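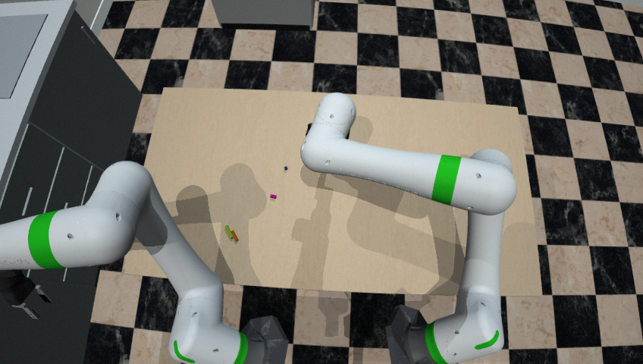
Two white arms at a light wood table, on a checkerboard floor.

April 13, 2018

I sold my Zetine shares this week, all 900 of them. I had held them for a little over two years and came out $2,881 ahead before taxes. A few readers asked what I was doing with that position after the last earnings report, so I am writing it down.

I bought Zetine in three lots. The first was too early and the other two were fine. My plan was to hold until the dividend was back to its old level, and in November the board raised it to that level. After that I kept the shares mostly out of habit. The price drifted up over the winter, then gave back half of that in two bad weeks when the whole market dropped.

The report itself was okay. Sales were up a little. What bothered me was the debt, which has gone up every quarter since they bought Sarpong. Interest now eats a bigger part of the profit than I like. Management says it will be paid down, but I read the call transcript twice and did not find a date.

Nhyira Amoah, who I trade emails with, thinks I am wrong and that the Sarpong business will start paying for itself by next year. She is keeping hers. We disagreed about Grevberg too, and she was right on that one.

I used a limit order and it filled in two pieces the same morning. My broker charged the commission once, which I had not been sure of.
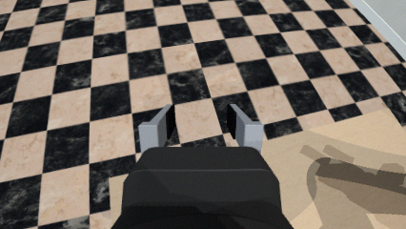

Black gripper with its fingers apart.

The money is in cash for now. I have been looking at Zedus, which has almost no debt and trades at 11 times earnings. The problem is volume. Some days hardly any shares change hands and the gap between bid and ask is wide. If I buy, it will be in small lots over a couple of months, and I would not put more than half of the Zetine money into it.

Zoriana Panasiuk asked in the comments last time whether I ever use stop orders. I don't on stocks like these. One thin morning can set them off and then the price is back by lunch. I check prices in the evening and decide then.

Next post will be the dividend table for the first quarter. I still have to fix two rows where I entered the payment date in place of the record date.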